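About Us

Welcome to Winudard! We are a part-time Jewish school for children and adults in the town of Rolland, and if you've landed on this page you are probably wondering what goes on here between four o'clock and suppertime. A lot of Hebrew, a lot of singing, and a fair amount of arguing about Noah.

The school began around a dining room table with three families who wanted their children to read the prayer book without tears. Lessons moved from house to house for the first few years, with the alphabet chart rolled up in somebody's trunk. When we outgrew living rooms, we rented the upper floor of the old Holer Building on the river side of town, and we have been there ever since. The stairs are steep. We are working on that, and in the meantime the adult evening class meets in the ground floor room, so please don't let the stairs keep you away.

Today we have about 70 students. The youngest are in kindergarten and the oldest are retired (and do their homework more faithfully than anybody). We are not attached to any one synagogue. Our families belong to several congregations in the county, and quite a few belong to none at all. All of them are welcome, and so are families where only one parent is Jewish.
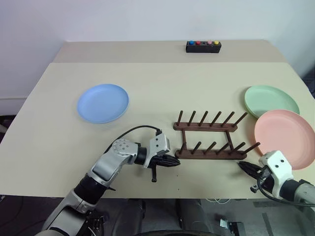 We joined Winudard thinking we'd stay a year, until the bar mitzvah was done. That was two children ago. My son now reads Torah at my parents' synagogue, and I am in the adult class myself, finally learning what I've been saying every Passover since I was little. My only complaint is the parking.
— A Winudard parent

What we teach

Our younger children learn to read Hebrew with Iko, a set of reading cards and songs that our own teachers put together over many summers. Iko starts with sounds and leaves the names of the letters for later. It works beautifully with five-year-olds, who love to shout, and it has turned out to be just as good with grown-ups, who take a little more coaxing. By the end of the second year most students can follow a Friday night service in the book, and we throw a party for them with far too much honey cake.

From third grade on, we add Torah study. Each class reads the weekly portion in English first and then picks a few lines to study closely in Hebrew. Students are asked to bring a question every week. It can be any question! Why does Jacob's limp matter? What did Miriam do all day in the desert? Some of these have kept a class busy until spring.

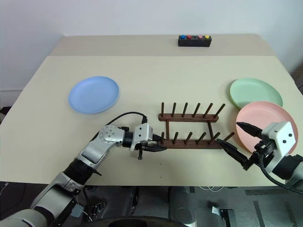
Older students may prepare for a bar or bat mitzvah with us, and we are happy to work with your rabbi or cantor on the melodies your congregation uses. If you don't have a congregation, we can help you plan a simple morning service in the Holer Building. We own a small Torah scroll, on long-term loan from a synagogue that closed, and our seventh graders learn how to roll it, dress it and carry it.

Our library

We are terribly proud of the library. It holds 1,208 books at last count, from board books about Hanukkah to a full Talmud with English facing pages, and every one of them can be borrowed. You don't have to be enrolled. There is a shelf of Yiddish novels that came to us in grocery bags, and one of our evening students has been slowly writing summaries of them for the rest of us.

Tuition and joining

Tuition is $500 a year for each child, with books and snacks included. Adult classes are pay-what-you-can. If the full amount is hard for your family, call or write and tell us what you can manage — we don't ask for forms or tax returns, and nobody in the classroom will know.

New students usually start in September, but we've had children join as late as February and catch up just fine. You're welcome to sit in on a class first. Come up the stairs, follow the singing, and take a chair at the back.

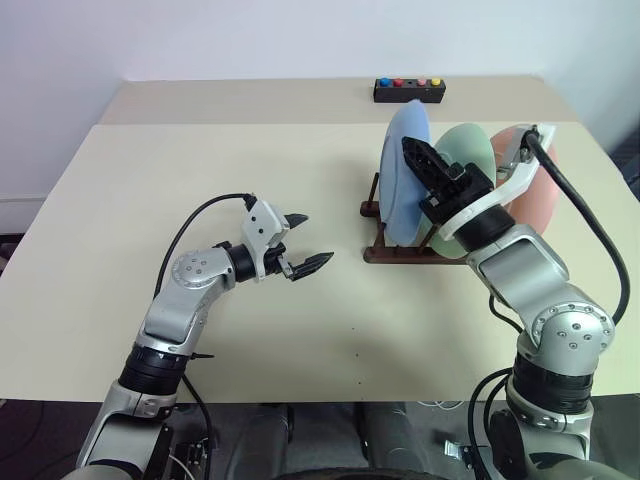

Tabletop with a wooden dish rack

The office is open on school afternoons from 3:30, and we try to return calls the same evening. We close for all Jewish holidays and for snow days when the Rolland public schools do.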